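# flelley-bus-times

My own cleaned-up copy of the bus timetables for the Flelley valley, as plain CSV files, plus a few notes so I remember what I did.
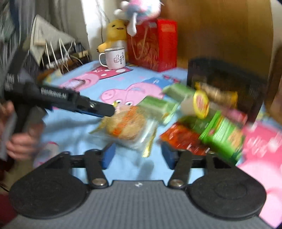

I started this because I live in Altholm, work in Dralden, and got fed up with the PDF. If you've ever tried to read the PDF on a phone at a bus stop with the sun on the screen, you know exactly what I mean. It's a scan of a printout, the columns drift to the right as you go down the page, and the footnotes are on a different page from the thing they're footnoting. So one rainy February I sat down and typed the whole lot out by hand, and then I kept going with the other routes (I have no self-control with spreadsheets).

## What's in the folder

- `stops.csv` — every stop, with a short ID, the name on the sign, and the name people really use
- `routes.csv` — one row per route. There are 3: Altholm to Dralden, Dralden to Niven, and the long loop that goes around by the reservoir
- `times.csv` — the big one, 400 rows, one row per bus per stop
- `notes.txt` — grumbling, mostly, but also the footnotes from the PDF

Everything is UTF-8 with commas. Times are 24-hour, with the leading zero, so `07:05` and never `7:05`. Please keep the zero if you send me changes! Sorting goes haywire without it.

## The columns in times.csv

| column | what it means |
|---|---|
| `route_id` | matches `routes.csv` |
| `trip` | a number I made up, restarts on each route |
| `stop_id` | matches `stops.csv` |
| `time` | when the bus leaves, or arrives if it's the last stop |
| `days` | `wk`, `sat` or `sun` |
| `flag` | blank most of the time, see below |

Flags are `r` for "on request only" and `s` for "school terms only". There was a third one in the PDF, a little cross, and I never found out what it stood for. I've left those rows with a `?` in the flag column. If you drive one of these buses, or you know someone who does, open an issue and put me out of my misery.

## Things that are wrong or weird

The Niven stops have two names each. The sign says one thing, the PDF says another, and my neighbors use a third. I went with the sign for `name` and put the everyday one in `local_name`. The PDF names are gone, sorry, they were too much typing.

The evening bus out of Dralden is listed at 18:10 in one table and 18:20 in another. I've ridden it enough to say it goes at 18:20, so that's what's in the file — but get there for the first one if you can't afford to miss it.

Some of the small stops have no printed time at all. I filled those in by splitting the gap between the stops on either side, and there are 30 rows like that. They're marked `est` in an extra column at the far right, which I keep forgetting to mention to people. Don't plan a wedding around them.

Holidays aren't in here. The loop route is supposed to run a Sunday service on holidays and the other two don't say anything, so I've left it alone.

## Using it

There's no code. Open it in whatever spreadsheet program you've got, or load it with a script. I filter `times.csv` by my stop, sort by time, and print that on a half sheet that lives on the fridge. It works fine, and the print is big enough to read before coffee.

If you're sorting for a whole trip, sort by `trip` and then `time`. Sorting by time alone mixes all the buses together and you'll think one of them is going backwards (ask me how I know).

## License

Do what you like with it. I typed it, but I can't promise the buses have read it. If you put it on a website, a link back is nice.

## To do

- map coordinates for the stops past the reservoir
- check the school-term rows again before fall
- the little cross!!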